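Fetik High School Football Records, data card

Maintained by Jade Bainbridge
Last revised in March

What is in the set

The set holds 3,000 player-season rows and 674 game rows for the high school football teams of the Sedgwick conference. A player-season is one player on one varsity roster for one fall. A player who was on varsity for two years has two rows.

Most of the rows come from printed game programs and the box scores in the Evness weekly paper. Coaches' stat sheets were used where the paper ran only a final score.

Files

players.csv — one row per player-season
games.csv — one row per game, with home team, away team and score by quarter
schools.csv — one row per school, with former names
notes.txt — corrections, newest first

All files are UTF-8 with a header row. Empty means unknown. Zero means zero. Please do not fill the blanks with zeros before you average anything; early versions of the set did this and the tackle numbers came out far too low.

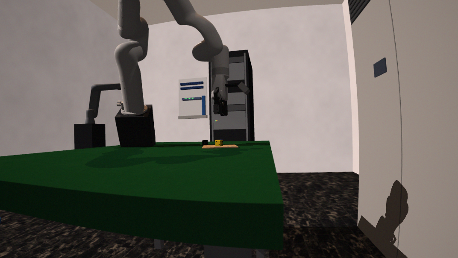 White robotic arm on a black pedestal, green table (rendered).

Columns in players.csv

player_id: stays the same for a player across seasons
school_id: matches schools.csv
season: the year the season started
position: as printed in the program, not cleaned up
height_in, weight_lb: as listed by the school
rush_att, rush_yds, rec, rec_yds, pass_yds: regular season only
tackles: solo and assisted added together
source: P for program, N for newspaper, C for coach's sheet

Listed heights and weights are what the school chose to print. Linemen in particular tend to gain weight between the team roster and the program. I have left these alone.

Positions are messy. "End" can be offense or defense depending on the school, and Kikico used "back" for four different jobs. If you need clean positions, you will have to decide on your own rules.
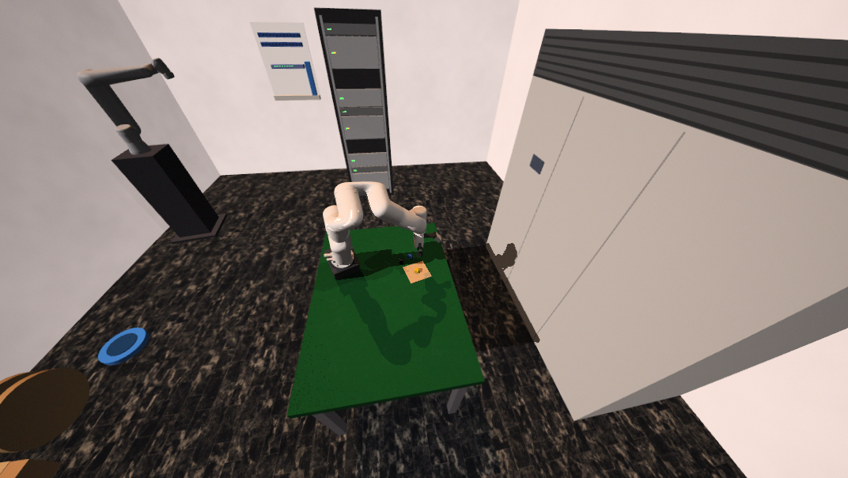

Rendered view: robot arm over a green table, with a small yellow object on a square pad.

How it was put together

Programs were scanned and typed in by hand. Each game was then checked against the newspaper score. Where the two disagreed, the newspaper score was kept and the other one went into notes.txt. For player totals it went the other way — the coach's sheet wins if we have one, since the paper often left out the last game of the season.
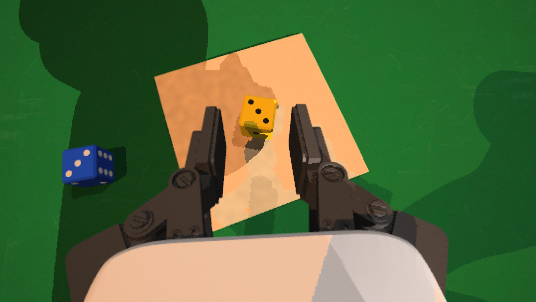

Player names were matched across seasons by school, spelling and jersey number. Brothers are the usual trouble. Two pairs are still joined under one player_id and are listed in notes.txt.

Known gaps

Kikico has no coach's sheets at all, so tackles are blank for every Kikico player. There are 10 games with a final score but no quarter scores. Playoff games are in games.csv but their stats are not in the player totals. Junior varsity is not covered.

Kicking and punting were typed in for some schools and not others. Those columns were pulled from this version and will come back when they are complete. 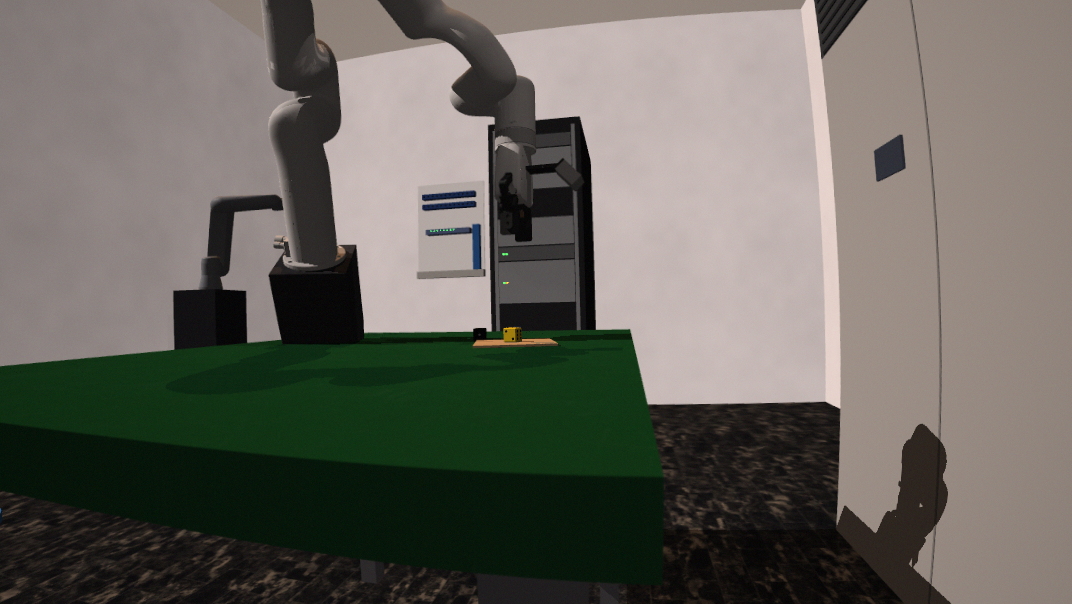 Use

Free for any non-commercial use. Please name the set and the version if you publish something from it. The rows cover people who were minors when they played, so do not join them to addresses or school records. A former player who wants a name removed can write to Jade Bainbridge; the row stays and the name is blanked.

Versions

2 — coach's sheets added, kicking columns removed, school names checked
1 — first release, programs and newspaper only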